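Section 4: Setting Up the Prekden Nest Box Monitor

Last revised December 10, 2021

Read this section before you go outside. Reading it on the ladder is possible, and people do, but the pages blow around.

By now you should have the Prekden unit charged, the Gratico app on your phone, and a nest box of your own. If the box already has birds in it, stop. Close the manual, put the kettle on, and come back when the family has moved out. Most cavity nesters start looking at real estate earlier than you'd think, so the best month for installation is February. A box put up in May will be inspected mainly by wasps.

4.1 Choosing a spot

1. Pick a tree, post or wall that gets morning light and stays out of the full afternoon sun. Chicks can't open a window.

2. Face the entrance hole away from the prevailing wind. If you don't know where your wind comes from, look at which side of the shed needs painting.

3. Check that there is no branch or railing within jumping distance of the hole. Measure this by the standards of a cat. A squirrel has different standards, and we have given up trying to meet them.

4. Stay at least 200 feet from any other monitored box meant for the same species. Chickadees and wrens do not enjoy neighbors. Swallows don't mind, and will tell each other all about it from dawn on.

Note: Feeders and nest boxes do not mix well. A feeder is a restaurant with a loud bar. Move it to the other side of the yard before nesting season.

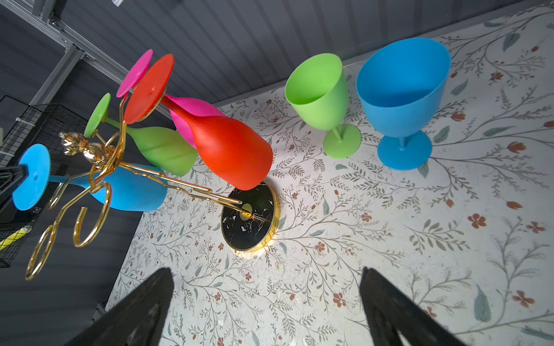
4.2 Mounting the unit

The monitor sits under the roof of the box, looking down. It weighs less than a sandwich, but it still has to be fixed properly, as a falling monitor makes a poor impression on a sitting hen.

1. Remove the roof of the nest box. Keep the screws somewhere other than the grass.

2. Hold the mounting plate against the inside of the roof with the arrow pointing toward the entrance hole. The arrow is small. We have heard about this.

3. Drive in the 4 short screws from the bag marked Lai. The longer ones in the other bag are for the outside bracket and will come through the roof, where they'll let in rain and ruin your afternoon.

4. Slide the unit onto the plate until it clicks. If it doesn't click, it is upside down.

5. Run the cable out through the notch at the back and leave a drip loop below it, so that water runs off the cable before it reaches the box.

6. Replace the roof.

Caution: Do not enlarge the entrance hole to let in more light. The size of that hole decides who moves in, and a hole that is a bit generous for a chickadee is just right for a house sparrow with ambitions.

Caution: Do not add a perch. Cavity nesters don't need one, and the animals that do are not the ones you want at the door.

4.3 Choosing a listening mode

The unit has 3 modes, set with the dial on its underside.

Quiet records only when something moves. Use it for early spring, when the box will be visited by prospective tenants who look in, look disgusted and leave.

Nest records a short clip every hour and whenever the adults come and go. It is the mode most people want from the first egg to the last fledgling.

Onar is the night mode. It switches off every indicator light and listens for calls in the low range, which makes it suitable for small owls. It will also pick up frogs, trucks and anyone singing while taking out the trash. Clips from this mode are long, so check your storage before you go to bed.
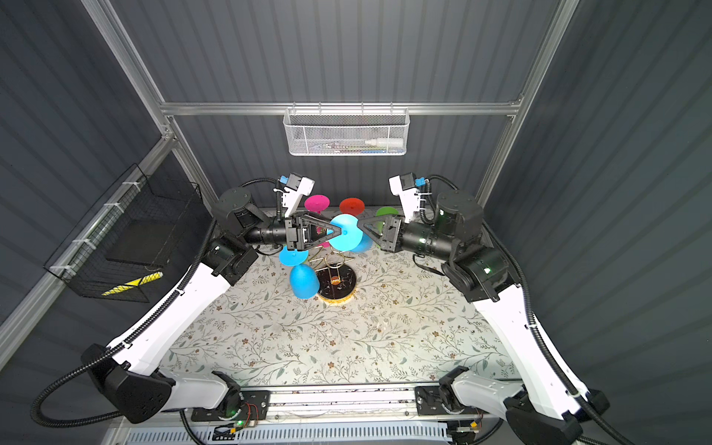 4.4 Testing before the birds arrive

1. Open the app and select your box from the list. If you have not named it, it will be called 1949, which is the default and means nothing.

2. Cover the entrance hole with your hand for a slow breath, then uncover it. A clip should appear in the app.

3. Play the clip. You should see the floor of the box from above – all of it, corner to corner. If you see mostly wall, go back to 4.2 and look for the arrow.

4. Leave the unit running overnight in Quiet mode and check the battery reading in the morning.

Note: A spider across the lens will trigger the monitor every time it shifts a leg. Wipe the lens with a dry cloth before the season starts. Once there are eggs in the box, the spider wins and you will have to put up with it.

4.5 Once the box is occupied

Leave it alone. Don't lift the roof, don't tap the side, and don't move the box to a prettier tree. If the feed stops, check the outdoor end of the cable first, then the app. Everything inside the box can wait until the young have flown.

An empty box in its first year is normal. Leave it up through the winter, clean out any leaves, and set the dial back to Quiet. For cleaning instructions, see Section 5.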